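Progress report: Ferunis home energy display pilot, Luvport
Covering April through July
Prepared for the Bensaid Fund by the project office, Bronimis Housing

Where things stand

The displays are in. All 45 homes in the pilot had one on the kitchen or hall wall by the end of May, a month later than the plan we gave you. The delay came from the wall brackets, which were the wrong depth for the older buildings on the harbor side and had to be sent back. The supplier covered the return shipping but not the second round of visits, and we have put those visits under the travel line.

We were asked to say whether the displays are changing how much power people use. On what we have so far, we can't say that, and we would be wary of anyone who did. Average use went down between April and June. It also went down in homes on the same streets that have no display. April was cold this year and June was mild. The supplier's own dashboard shows a saving for our homes in bright green on the front page, but it compares each month to the one before it and makes no allowance for weather. We have asked twice for the raw readings so we can do our own comparison. We got a spreadsheet in June with 17 homes in it and no explanation for the rest.

What households told us

We held a short phone survey in June. Most people who answered said they liked the display. Asked what they had done differently, fewer had much to say. The common answers were turning off lights and running the washer at night, and several of those people had been doing both for years. A few had unplugged the display to use the outlet. Two asked whether it ran up their bill.

We would treat the "liked it" answers with care. The people who pick up the phone to their landlord's office and stay on for a survey are not the whole building.

One finding did surprise us. Tenants with electric water heaters looked at the display far more in the first two weeks than anyone else, and some of them called us to ask why the number jumped in the morning. Those calls led to eight heater timers being reset, at no cost to the project. If there is a real saving anywhere in this pilot, it is probably there, and it would have come just as well from a visit with a flashlight and a screwdriver.

Money

Spending is within the total but not within the lines. Installation is over, for the reason given above. Outreach is under, mainly because the spring open house was dropped when the hall's heating failed. We ask your approval to move $3,000 from outreach to data work, to pay for an outside check of the readings once we have them. Without that check we don't think the final report will be worth much to you or to us.

Tenant drop-in sessions

Drop-in hours have run every Thursday since May, from 4 p.m. to 6 p.m. Turnout has been thin. The sessions help the people who come, usually with a bill question that has little to do with the display, but we can't show that they bring anyone new into the pilot. We plan to cut them to every other week through the fall. 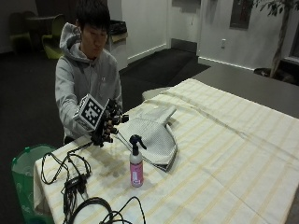 Seated at the table in a gray hooded sweatshirt.

Next quarter

We will press for the full set of readings and will stop quoting dashboard figures in our own newsletter until we have them. We will match the pilot homes against similar homes without displays, by building age and heating type. We will repeat the phone survey, this time calling in the evening as well.

The supplier has offered an upgrade with a phone app. We have not accepted. Nothing in the first four months suggests that a second screen would do what the first one hasn't, and the offer carries a monthly fee after the first year that would fall on the tenants or on us.

We would rather not commit to a date for the expansion to the north side buildings until one heating season is in. The original plan has it starting in the winter, before those numbers exist.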